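Kitchen & Laundry Renos > Benchtops

Thread: Dark stone against a tan wall – too gloomy?

mallee_hen
2022-06-22
Hello all, first proper post after a long time of reading along with a cuppa. We're redoing the kitchen in our old place at Laltby and I've fallen for a dark, veiny stone called Handura. The wall behind is a plain tan-brown and my other half refuses to repaint it. The kitchen faces south, so we don't get much sun in winter, and my sister reckons it'll be like cooking in a cave. The quote from Cowie came in at $4000 fitted, which is the top of what we can manage. Has anyone lived with dark stone and a warm wall colour? I keep coming back to browns and greys with pale veins, this sort of thing:
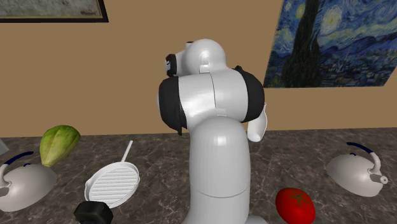 Replies

saltbush_rd
Welcome aboard! We've had dark stone for two years and I still give it a little pat on the way past in the morning. It does show everything – flour, toast crumbs, the cat's footprints – but the mottled ones are far kinder than plain black. I'd go for it and put your leftover money into decent lights under the cupboards.

pegbasket
I'm going to be the grump here, sorry. Dark stone on a south-facing wall was the biggest regret of our reno. Lovely in the showroom, and then from May to August I had the lights on at lunchtime. With a tan wall you're getting brown on brown. If the wall can't change, I'd go pale on the bench and have your dark colour somewhere smaller.

Something else to think about is how it looks once your bits and pieces are out. A bare bench and a lived-in one are very different animals, and a small dark thing can vanish on a speckled dark top.
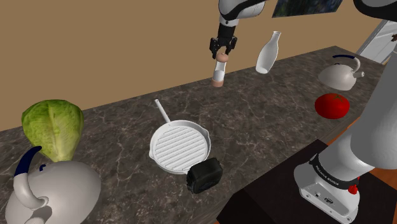 pegbasket
Senior Member, Benchtops & Splashbacks

Meant to add, ask Cowie for the biggest offcut they'll lend you and prop it up where it'll go. Leave it there for a few days and look at it at breakfast and again after tea. A sample the size of a biscuit won't tell you a thing about the veins.

irna_joinery
I fit kitchens through Irna so I'm a bit biased, but I don't agree that brown on brown is a problem. Pale veins lift a dark top a good deal, and warm walls are much friendlier to it than a cold white. What I would push for is a bit of colour on the bench. Terracotta is my favourite with these stones, even if it's only the lid on a canister or a fruit bowl.
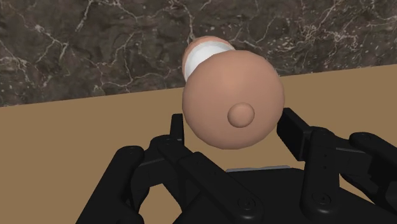 Does dark stone need sealing more often than light stone?
It depends on the stone and the finish, and colour has very little to do with it. Put a few drops of water on the bench and leave them while you have your cuppa. If the stone has darkened underneath when you wipe them off, it's ready for another coat.

pegbasket
Fair enough on the terracotta, I'd happily have that. Still wouldn't have the dark bench!

mallee_hen
You're all very kind, thank you. I've rung Cowie and they're happy to lend me two offcuts, the Handura and a paler one to keep pegbasket (and my sister) happy. I'll prop them up beside the stove and report back once we've had a few gloomy mornings to look at them.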